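Week 7 — who gets to look, and who checks them?

Right, I promised we'd get on to oversight, so bring the Wanyama chapter on Friday (pages 22 to 43, skip the appendix). I want us to argue about warrants — who signs them, who reads them afterwards, and what happens when a ministry simply forgets to ask.
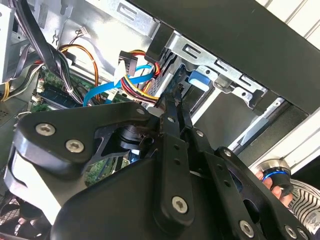
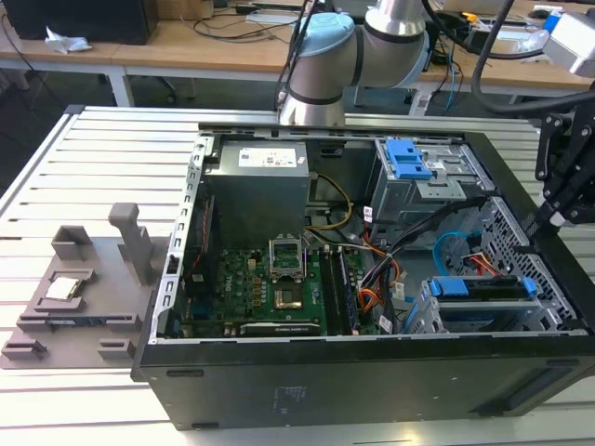

Does a court warrant stop a government abusing phone taps?

It helps, but only if the judge can refuse and somebody later checks how the warrant was used.

I'm with Huerta on this one, though Kettunen makes me wobble!

Related notes
Week 6: Censors and editors
Week 8: Informers
Reading list, Mwende Ogola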